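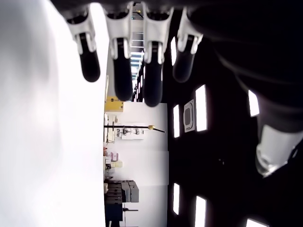 I have been writing letters by hand again since January, and I want to make a case for it, even though I know how that sounds coming from a man who owns two phones and answers work messages in the bath.

It started with my old neighbor Sun-ja Oh, who moved away nine years ago and has sent me a letter every season since. For most of that time I answered her by email, quickly and cheerfully, and felt pretty good about myself. Then I was clearing out a drawer and found all of hers in a stack, held together with a rubber band that had gone brittle, and I sat on the floor and read them through (I was supposed to be looking for a battery). I couldn't remember a single thing I had written back. I looked up a few of my replies later, and I can see why. "So good to hear from you! All fine here, busy as ever!" There was a lot of that.

So I bought a pad of plain paper and a box of envelopes, and I wrote her four pages. My hand hurt by the second one. My writing, which was never pretty, has gotten truly awful, and I had to cross out the word "necessary" twice. But I told her about my father's garden, and the argument with my brother, and how the bakery on the corner had changed its rye bread and I was still upset. I would never have put the bread in an email – it would have seemed like a waste of her time.

My friend Erdal Dağdelen thinks I'm being sentimental, and he may have a point. He says a kind word is a kind word however it gets there, and that his mother would much sooner have a call tonight than an envelope next week. I'm sure she would! I call my own mother too. I'm not asking anyone to give up the phone, and I do understand that stamps cost money and that for plenty of people a pen is hard to hold for long.

What I would say to Erdal is that a letter gives the other person some room. It doesn't blink at you or show that you've read it. You can leave it on the kitchen counter beside the bananas for a few days and come back to it with coffee, and whoever wrote it will be none the wiser. I find I'm a more patient friend when I have that kind of room, and a more truthful one too.

Sun-ja's answer came after three weeks. She had two full paragraphs on the rye bread, with a recipe, and a firm opinion about my brother that I'm still thinking over. I owe her a reply, and I'm nearly out of envelopes.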